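Who Sweeps Up When a Robot Has the Dustpan?
2020-03-17
By Tia Hulme

When I was a kid, my job after dinner was sweeping the floor, and I was terrible at it. So you can guess how much I liked visiting Mapplebeck, a big lunch kitchen where 26 people cook, pack and clean -- and where robots are learning to help with the cleaning!

Sweeping is hard for a robot. You do it without thinking, but a robot has to be taught about the brush, the pan, the crumbs and the bin, one bit at a time. It practices at a table first, with bits of sponge and scraps. 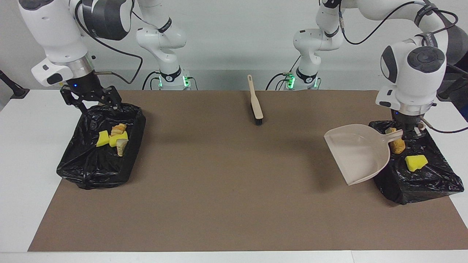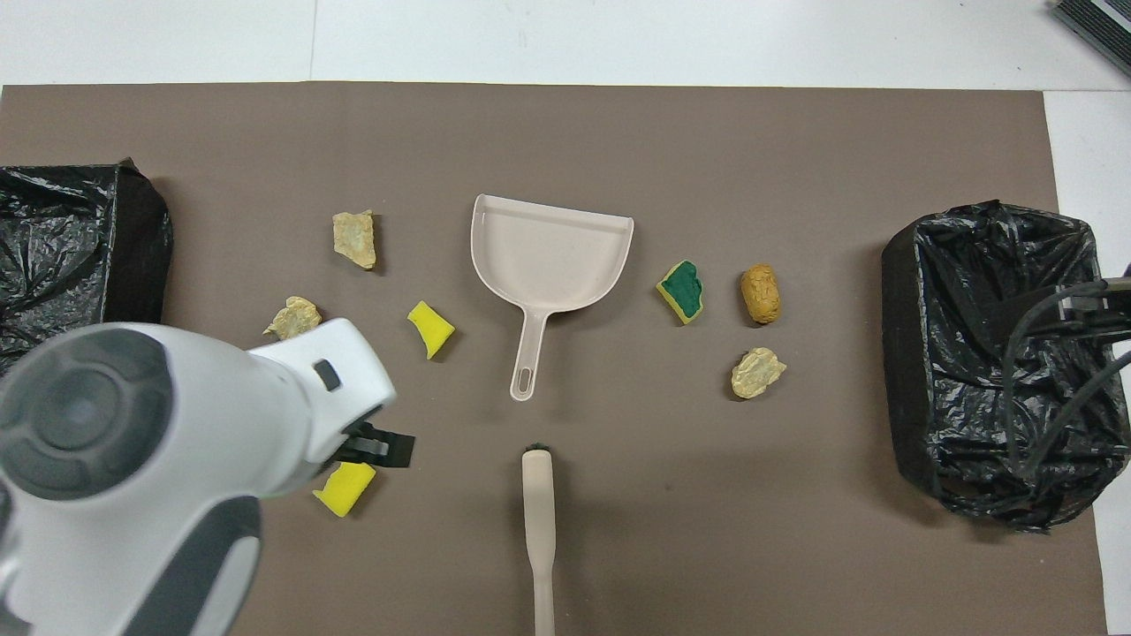

Two trash bins, a brush and a dustpan: sweeping practice at the table.

So what happens to the people? I asked Araba Kwofie, who has cleaned there for years. She told me her back gets sore from all the bending, and she'd happily give that part away. She's learning to set up the robots now and to spot when one gets stuck. She was a bit worried at first (I would be too!), and some of her friends still are. When a machine takes over part of a job, the boss has to decide what the people will do instead, and it's fair for them to ask about it.

Araba still does the corners herself. She says she's faster.

More for curious kids
How Does a Dishwasher Know When to Stop?
A Day at the Brosia Bread Factory
What Did Offices Look Like in 1935?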